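Student Project Report
Reviewing the Bumorel Home Helper Kit for the Nolton Housing Lab
Prepared by Agnese Org

When our instructor handed out the product list for this term, I asked for the Bumorel kit right away. I had been reading about it since May, and I wanted to know how a home robot you rent by the week would do with ordinary chores in an ordinary laundry corner. Lanz, the company that offers it, lets student groups have one at a reduced rate, with phone support thrown in, and I want to say at the start that the people on that phone line were patient with me well past the point where I deserved it.

Setup took us most of a morning. The printed guide is friendly and has nice big drawings, but it assumes you already know what a home position is, and two of us did not. Once we had that straightened out (thank you, phone line!), the robot moved along happily, and I got rather fond of the little chime it plays when it is ready for a job.

We gave it 80 short jobs over 5 sessions. Half of them, 40 in all, were pickup jobs: find something small on the floor, lift it, and put it in a bin. The rest were looking jobs, where it only had to find an item and report where it was. Boxes and bottles were easy for it. Flat things were another story, and I ended up spending more time on those than on everything else put together, partly for the grade and partly out of stubbornness.

A folded bit of cardboard is a good test, I think, because the crease lifts part of it off the tile and gives the fingers something to go after. Bright floors make it harder. Where light bounces off the tiles the pattern washes out, and the robot's own shadow can fall across the very spot it is studying.

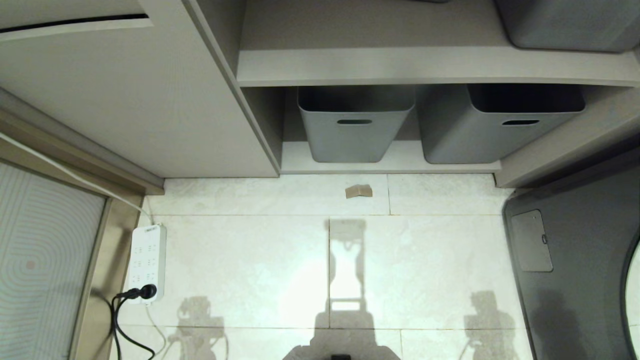 Cords deserve a word too. The guide asks you to clear them before each job, and we learned to take that seriously, though a real home will always have a power strip somewhere. I would love to see Lanz add a simple way to mark part of the floor as off limits. The Roltness add-on is supposed to do this, but it was not part of our rental, so I can't speak for it.

For a classroom I would rent the kit again gladly. For my own apartment I would wait for a better guide and a lower weekly price.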